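Lipstick, a mirror and 3,000 goes at tidying up

Share 11
7 comments

Oct 17, 2018

Robots have been building cars for decades, and it has now been decided that they should learn to clear a dressing table. Researchers at Birkett, working in a large white room in Grillville, say they have taught a two-armed machine called Skekia to pick up small cosmetics and put them back on a tabletop without laying a finger on the mirror. It managed this in 524 tests out of more than 600, a score most people would be ashamed of at home and which the team is very pleased with.

The trick is that Skekia learnt none of it by being steered. People do the job first, holding a pair of grippers of the same shape as the robot's own, while cameras record what the hands are up to. The robot is then given the recordings and left to work out how a person goes about it. The group made 3,000 of them between July and the end of last month, in sessions that volunteers were allowed to leave after an hour and mostly did.

Birkett's earlier method had an operator working the robot's arms from a desk with a pair of levers. It was slow, it gave people sore wrists, and it produced a robot that hesitated in precisely the places where the operator had. With the tool in the hand, the person feels the thing being gripped and gets on with it. The patterned black-and-white squares fixed to the grippers let the software work out afterwards where each tool was and which way it was pointing.

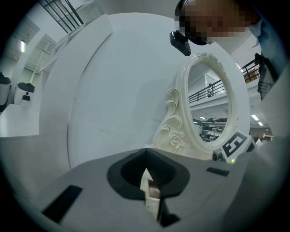
Why a dressing table

Boxes and cups are the usual fare in this line of work, and robots have become rather good at both. Make-up is a meaner test. A lipstick is slim, it rolls, and it can be lying at any angle when you come to fetch it. Then there is the mirror, which shows the machine a second set of grippers and a second set of things to pick up, all of them out of reach.

Early versions of Skekia took the mirror at its word. Given a choice between an object on the table and its reflection, the robot went for the reflection often enough that the team started padding the glass between runs. Roland Mottram, who leads the project, describes those weeks as "educational, and quite loud".

The cure was dull but it worked. Once people had recorded the task with the mirror in many positions, and sometimes with no mirror at all, the software stopped treating the reflected gripper as a colleague. Lunges at the glass fell to 11 in the whole of the final round of tests. Mottram's paper gives each of them its own line in a table, with a column headed "Remarks" that is mostly blank.
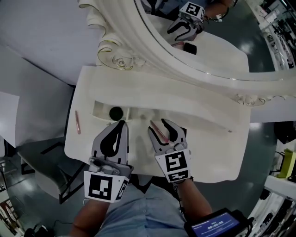
Mottram would not go so far as to call the matter settled, saying that the hands are the easy half and that what the robot still lacks is any idea of when to stop. Left alone with a tidy table, it will pick up something perfectly well placed and put it down again slightly to the left. The recordings always begin with a job to be done, he points out, and so the robot has never seen a person look at a table and decide it will do.

The other weak spot is anything round and flat. Compacts were the worst performers in the tests, as the fingers tend to close on the edge and push the thing away. The paper suggests sliding a compact to the edge of the table and catching it there, a move several of the people in the recordings came up with by themselves and which Skekia has so far copied with more confidence than skill.

Cenow, which makes fittings for hotel rooms and put up part of the money, has said it is interested in "surface resetting". This appears to mean putting the toiletries straight. It has not said when guests might expect to meet the robot, or what it would do with a guest's own belongings, which are seldom where a hotel would like them.

The next set of recordings will use a bathroom shelf. The recordings made so far are to be released to other laboratories before the end of the year, along with drawings for the grippers, so that anyone with a dressing table and enough patience can check the figures.

7 comments
Share this story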